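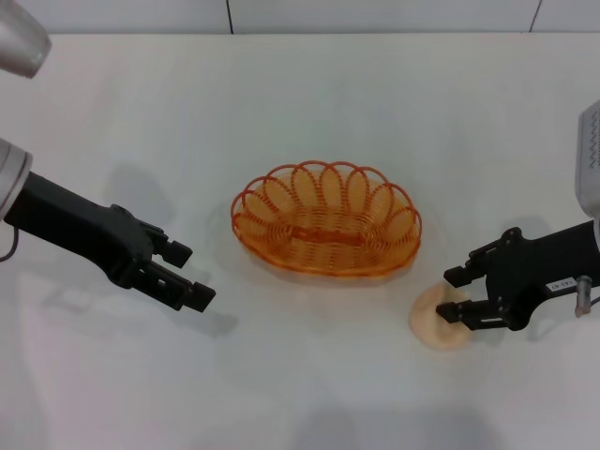
Is coated wire homeware from op shops worth bothering with, or does the coating always go?
Posted in Home and Garden, Jul 16, 2019
Viewed 356 times

I've been going through a few op shops near Rirnham for bits and pieces for the kitchen and I keep seeing plastic-coated wire stuff. Fruit baskets, letter racks, plant stands, the lot. My sister-in-law reckons it's a bargain and lasts forever. I'm not convinced. I had a dish rack with the same sort of coating and it split at the joins inside a year, then left rust marks on the bench that I'm still trying to get out.

There's a shop in Stadmont asking 11 dollars for a basket with no label, and the woman on the counter told me it was "vintage". Everything in that shop is vintage, including a kettle I'm fairly sure I saw in a catalogue last winter. Is there any way to tell old from new? And does anyone know if the coating is all right with food sitting on it? I'd mostly use it for lemons and onions. Please don't just tell me to buy bamboo, I've done bamboo and it went mouldy.

marlo_backstep

Depends what you pay. I wouldn't pay 11 dollars for anything without a label, but then I don't pay that for things with one either.

"Vintage" means whatever the seller wants it to mean. People say you can pick the old stuff by the weight. I've never found that to be true. I had two letter racks, one from my nan's house and one from a discount shop, and the new one was heavier. Look at the coating. If it's gone chalky or hard, or it has fine cracks on the inside of the bends, leave it there. Bends go first, then the spots where one wire crosses another. Run a fingernail along it, and if it lifts, it's had it.

Colour tells you nothing much. Bright colours were sold decades ago and they're sold now.

For the lemons, I doubt you'll come to harm, you're peeling them anyway. I wouldn't put cut fruit or bread straight on it. If you're worried, line it with a tea towel and stop thinking about it.

The rust marks: lemon juice and salt, leave it an hour, rinse. Not on marble or any other stone, it'll etch it and then you've got two problems.

pelican_shed

Wash it and it'll be fine. Mine has been fine for years. You're overthinking a basket.

gaz of the flats

I'd disagree with "it'll be fine". It might be, but you won't know until the wire has been rusting under the plastic for a good while. Water gets in through a nick and travels along, and the first you hear of it is a brown spot somewhere else entirely. I've thrown out a plant stand that looked perfect from the front.

Things I'd check before handing any money over:

Turn it upside down. The base takes the wear and it's where the cut ends of the wire usually are. Bare ends mean rust sooner or later.

Smell it. A sticky feel and a strong plastic smell can mean the coating is breaking down, and washing won't fix that.

Put it on a flat counter and press each side. If it rocks, it will keep rocking at home.

As for repairs, somebody will come along and tell you to use that Ernus dip-on coating. I tried a tin. The instructions want the old coating off completely, which took me most of a weekend, and the result looked like it had been dunked in custard. Clear nail polish on a small nick did as good a job for next to nothing, though I'd keep that away from food.

I'd also ignore the price guides. The Aguiar one that gets passed around lists 1,000 items and I couldn't find a source for a single value in it. Offer the shop five and see what she says. If the kettle is still there, I'd like to know what they want for it.

tin_and_twine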